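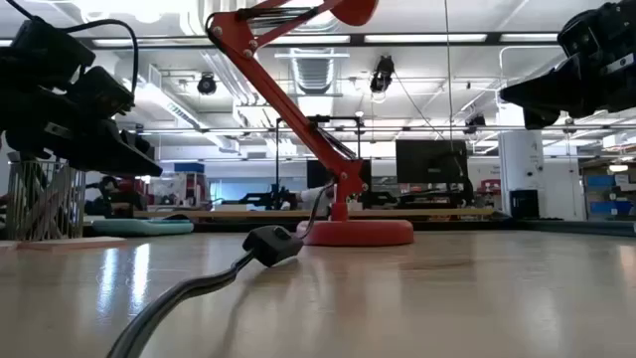 Mayrhofer Revises Its Spring-Balanced Desk Lamp, With Changes to the Cord Switch and Lower Pivot

June 2025

Mayrhofer has released a revised version of its spring-balanced desk lamp, the two-arm model with a weighted round base that the company has sold in red and a small number of other colors for several years. The revision covers the cord, the inline switch, the lower pivot bracket and the tension springs. The shade, the base casting and the length of both arms are unchanged.

The new lamp replaces the old one under the same name. Mayrhofer says stores will sell through their existing stock first, so both versions will be on shelves for some months. The two can be told apart by the switch. On the old version it was a flat rocker set into a narrow housing. The new one is a box with a round button on top, placed on the cord where it can be reached from a seated position.

Reason for the revision

The changes follow a review of returned lamps that the company carried out at its Trerkura plant. The review looked at 200 units sent back under warranty. Most had one of two faults: an arm that would no longer hold its position, or a switch that had become intermittent. Damage to the shade or the lamp holder was rare, and the base was not at fault in any of the returned units.

In the lamps that would not hold position, the springs themselves were usually within tolerance. The wear was in the lower pivot, where the arm meets the post. The bolts had worked loose through repeated movement, and the friction washers behind them had polished smooth. Owners tended to respond by tightening the bolts hard, which stopped the arm from drooping for a while but also deformed the washers. After that the joint either slipped or stuck.

The switch fault was traced to the cord entry. When the lamp was moved by pulling on the cord, the load reached the terminals inside the housing. In time one conductor would break a few strands at a time, and the lamp would flicker before it failed.

Pivot and springs

The revised lower pivot has a thicker bracket and a fiber washer on each side in place of the earlier nylon one. The bolts now have a locking insert. They can still be adjusted with a screwdriver and a small wrench, and the company recommends a quarter turn at a time, checking the arm after each.

The springs on the lower arm are slightly shorter at rest and are hooked to the bracket at a different angle. This raises the holding force when the arm is leaned well back, a position in which the older lamp tended to sink. With the arm upright, there should be little difference in feel. The springs beside the upper arm are made from the same wire as before, but the end loops are now fully closed so that they cannot jump off the pin if the arm is folded quickly.

Mayrhofer rates the new joint for the same shade weight as the old one. The springs are matched to that weight, and a heavy bulb will upset the balance. Owners who fit a large globe bulb or clip something to the shade should expect the head to drop.

The elbow has not been redesigned. It showed little wear in the returned lamps. The one change there is a larger radius on the edge next to the wire, meant to reduce rubbing where the wire bends from one arm to the other. A slack loop of wire is needed at this point. The instruction sheet now says so in bold type, after a number of owners were found to have tied the wire tightly to the arm for the sake of appearance. With no slack, each movement of the elbow pulls on the insulation.

Switch and cord

The new switch comes from Dranuvance, which also supplies switches for floor lamps. It has a clamp at each cord entry, separate from the terminals, so that a pull on the cord is taken by the housing. The housing is closed with screws and can be opened for repair. The old one was welded shut, and a failed switch meant a new cord set.

The switch is meant to lie on the desk or hang just below its edge. It is heavier than the old rocker, and the company advises against leaving it hanging from the lamp side of the cord with nothing under it. It should also be kept out from under papers and cushions. The button clicks at the same point for on and off and gives no visible sign of its position, so when a bulb has failed the only safe course is to pull the plug before changing it.

The cord between the wall and the switch has a tougher outer layer than before. It is stiff when new and holds the curve of the packaging. Laying it out straight for a day or so before use will take out most of the bend. Warming it with a hair dryer is not recommended.

Total cord length is unchanged at 2 meters, which has drawn some complaint from retailers. Many desks now stand away from the wall, and extension cords add another connection on the floor. Mayrhofer says a longer cord was considered and set aside on cost grounds. A longer version may be offered later as a spare part.

Use on work tables

The lamp is sold as a desk lamp, but a good share of sales go to workshops, repair benches and craft rooms. Plorkov, a retailer that supplies benches and storage to small workshops, lists the lamp in its bench lighting section and reports that buyers there move the arm far more often in a day than office users do. Its feedback was one of the sources for the change to the washers.

For bench use, placement matters more than lamp output. A lamp with a free-standing base should sit on the side away from the working hand, with the elbow higher than eye level and the shade over the work. Set this way it throws the shadow of the hand away from the part being handled. Placing the base directly in front of the user puts the arms in the line of sight and usually leads to the lamp being pushed around the table all day.

Glossy tabletops need more care. A lacquered or varnished surface reflects a lamp as a bright patch or streak, and the glare can be worse than poor lighting. Lowering the shade and moving it to the side will shift the reflection out of view in most cases. A dull mat under the work solves it fully. The base has a felt pad underneath that will not mark a finished surface if it is kept free of grit, but the pad should be wiped clean before the lamp is slid, and it is better to lift the lamp than to slide it.

The base is heavy enough to hold the lamp with the arms extended forward on a level surface. It is not intended for a sloping drawing board. There is no clamp fitting for this model, and the post cannot be removed from the base and used in a clamp from another maker, as the diameters differ.

Parts for older lamps

The revised pivot bracket will fit earlier lamps and will be sold as a kit with bolts, washers and the matching pair of lower springs. The springs should not be fitted to the old bracket. The hook holes are in a different place, and the arm would be pulled upright with more force than the joint was built to resist. The kit takes 10 minutes to fit with ordinary hand tools. The lamp must be unplugged and the arm held upright before the old springs are unhooked, as the arm will swing if they are released while it is leaning.

The new switch can be fitted to an old cord by someone qualified to do the work. It will also be offered as part of a complete cord set with a molded plug.

Warranty claims on older lamps will be handled with the new parts. Owners whose lamps have already been repaired with the earlier washers can request the bracket kit if the fault returns. Proof of purchase is needed in either case.

Testing and supply

The first run of revised lamps was cycled on a test stand at the Trerkura plant in February. The arm was raised and lowered repeatedly with the shade fitted, and the holding position was checked at intervals. The company has not released the full results. It states that the joint needed no adjustment during the test and that the springs showed no measurable stretch.

A pull test was done on the switch entries on both sides. Here the company gives one figure, a load of 200 newtons applied to the cord, with no movement at the terminals.

Red is the first color to ship in the revised form. Other colors will follow as old stock clears. The price of the lamp has not changed, and prices for the bracket kit and cord set will be listed when they become available.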